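Flerko Hand-Held Gripper Kit: Two Weeks of Picking Up Junk

Print this article | E-mail this article

By Keith Bunting

The Flerko is a two-jaw gripper you carry and work by hand. It records each grasp so the motion can be used later to train a robot arm. I had the kit for 2 weeks in June and used it for household sorting, mostly small packages off a bed and into a bin.

Setup took 17 minutes with the printed guide. The screws come bagged by size, but the bags aren't labeled, and I put one side of the linkage together wrong the first time. Renato Cruzado, who runs Flerko's support desk, answered my e-mail the same afternoon and sent a clearer drawing. It should be in the box.

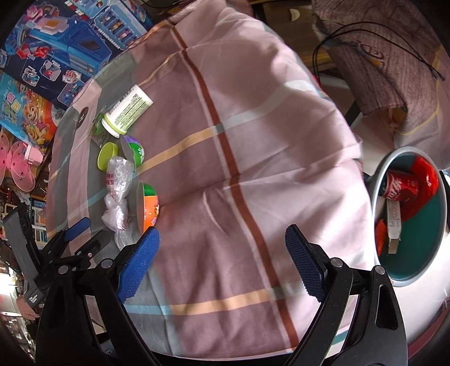
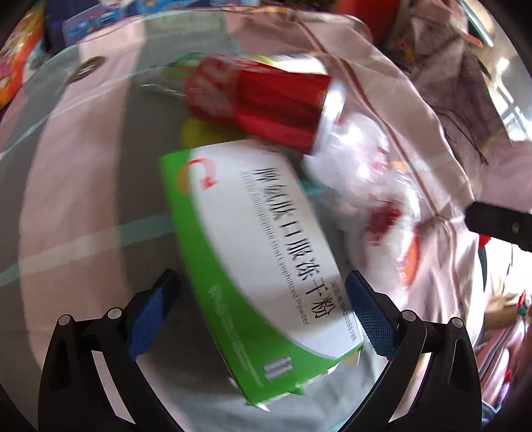 Grip is the main reason to pay for this kit over the cheaper Bosus. The Bosus has smooth tips, and flat cartons slid out of them all the time. The Flerko's blue pads have a fine grid texture, and a medicine carton like the white-and-green one held well for me as long as I came at it from the sides. Drink cans lying on their side were harder and needed a slow approach. Crumpled plastic bags were the worst. A jaw would close on one fold and the rest would hang down and snag on the next item. Wrinkled bedding gave me trouble too — close too low and you pick up a pinch of sheet along with the object.

Weight is fine for short sessions. My wrist started to ache after some 13 minutes, and Mafalda Torres, who has smaller hands and took a few turns, wanted to stop sooner than that. A strap would help.

The software is plain and does its job. It lost 3 recordings, all on the first day, before I ran the update.

I would buy the Flerko for boxes, cups and other things with firm sides. If most of your work is bags and soft wrappers, try one before you order. Spare pads are sold separately, in pairs.

Print this article | E-mail this article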